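Flornov Boxing Club to Host Open Fight Night in September

Ingvild Eide tops an 11-bout card, with doors open to everyone

FLORNOV – Boxing is coming back to the Vik Hall this September, and the people at Flornov Boxing Club could hardly be happier about it. The club will put on a full evening of amateur boxing, 11 bouts in all, with visiting fighters from Usard and Clevov sharing the card with the home team.

The main event is a middleweight bout between Flornov's Ingvild Eide and Ekaette Omoregie of Clevov Amateur Boxing. The pair have met before, at a club show in Clevov last winter, and anyone who was there will remember it. Omoregie took that one on a split decision after a last round in which neither woman took a backward step. Eide asked for the rematch in the changing room that same night, and Omoregie said yes before she had her gloves off.

"I have watched that fight more times than I want to admit," said Eide. "I was too eager in the first round and I stood right in front of her. She has a terrific left hand and she made me pay for it. I've worked on my feet all summer and I can't wait to show people what that looks like."

Omoregie, a southpaw who came to boxing from track, is looking forward to the trip. "Ingvild is the hardest puncher I've been in with," she said. "It's her hall and her crowd, and I expect it to be loud. That's fine. I like loud."

Head coach Roald Torvik has run the club's senior squad for years and says this is the deepest group he has brought to a home show. Two of his boxers will be making their debuts, both of them out of the Wednesday beginners' class, and he has been careful with the matchmaking for each of them.

"A first bout ought to be a fair one," Torvik said. "You want them to come out of the ring wanting another. We turned down a couple of opponents who had too much experience, and Usard were very good about it and found us better matches. These kids have been in the gym on sunny evenings when all their friends were at the lake. They've earned their night."

Also on the card is Nisha Chaudhary, the light flyweight from Usard who has become a favorite with crowds wherever she boxes. Chaudhary throws punches in bunches and rarely stops moving, and her bout with Flornov's Hjørdis Dalen could easily be the pick of the evening. Dalen is the taller of the two by a good margin and boxes neatly behind her jab. She was out of the ring all spring with a sore wrist and is back in full sparring now.

"Nisha comes at you from the bell," said Dalen. "I've had sparring partners charging at me for weeks so that I'm used to it. My wrist feels great, my timing is getting there, and I'm just so glad to be boxing again!"

All bouts will be held over three rounds under amateur rules, with headgear for the junior boxers. The juniors go on first, so families with younger children can see plenty of action and still be home at a decent hour. There will be a short break before the senior bouts – long enough for a coffee and a waffle – and the main event closes the show.

The ring itself is newly covered this year. The old canvas had been patched so often that the boxers knew the seams by name, and club members raised the money for a new one with a sponsored skipping day in the parking lot. The corner pads and ropes have been replaced as well.

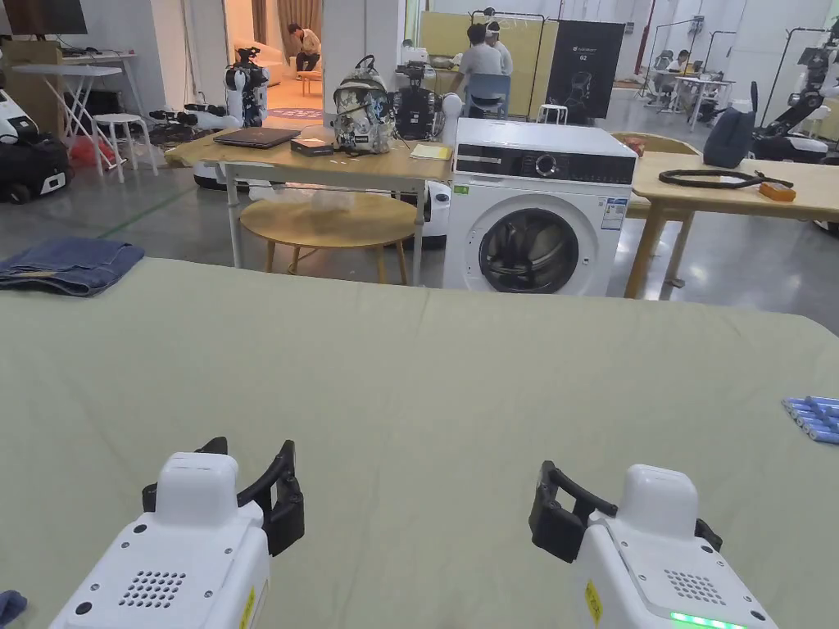
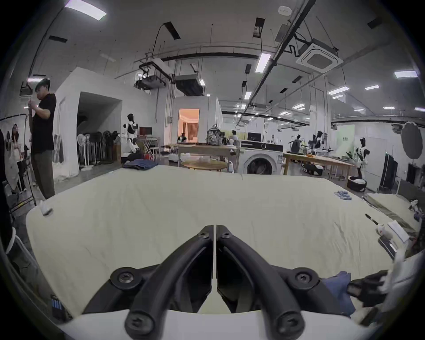 Event details

Where: Vik Hall, Flornov. The entrance is on the harbor side, and parking is free after 5 p.m.

When: September. Doors open at 5:30 p.m. and the first bell is at 6:30 p.m.

Seating: Ringside chairs are numbered and can be booked in advance at the club. Bleacher seats are first come, first served. The club is holding 60 seats for school groups and youth teams, and coaches who want some of them should get in touch early.

Weigh-in: Held at the club gym on the morning of the show. Members of the public are welcome to come and watch.

Try it yourself: The beginners' class meets every Wednesday at 6 p.m. in the club gym. No experience is needed, and gloves can be borrowed. Bring water and indoor shoes.

Press: Reporters and photographers should contact the club office for a ringside place. Roald Torvik and the main event boxers will be available for interviews after the weigh-in.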